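Display Case Refit, Norkham Reading Room
Gallery: bench work, April

The two flat cases in the Norkham reading room are being refitted one at a time. Each holds printed cards and small paper items from the Curkton collection, which currently stands at 1,946 pieces. The old cases used a felt base and a hinged lid. The felt shed fibers and the lids sagged at the center, so the card stock picked up marks along the upper edges.

The new layout uses clear acrylic sheet with metal standoffs at fixed points. All fasteners are metal and removable from above. No adhesive touches the cards. A card can be taken out and replaced without moving the ones next to it, provided the hardware is loosened in the correct order.

Notes on parts and method:

Sheet. Cut to size by Ostden and delivered with film on both faces. The film stays on until the holes have been checked against the template. Edges are left square and lightly sanded - polished edges chip more easily when the sheet is slid into the case.

Hardware. 122 small fasteners were ordered for the pair of cases, spares included. They are stored by size in lidded trays. Parts this small roll off a bare tabletop without much help, so only the ones needed for the current sheet are taken out.

Cards. Laid out dry before anything is tightened. Spacing is set by eye first, then measured. Cream and off-white stock needs more room between pieces than colored stock, or the row reads as one long strip.

Lighting. Clear sheet throws a hard reflection under the bench lamps. Final spacing is checked with the lamps off and the window blinds half open, usually before 10 a.m.
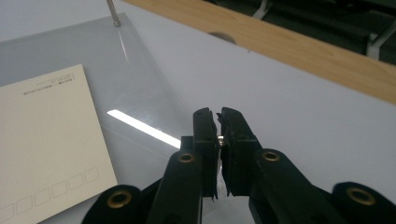

Cream card on the clear sheet, white bench. Metal rod near the top of the sheet, tiny metal part held over the work.

Piątek wrote in to ask whether the standoffs could be fitted with thin nylon washers, as bare metal had left rings on acrylic in a similar case after one summer. Washers have been added to the order for the second case. The first will be checked for rings in the fall and changed over if any are found.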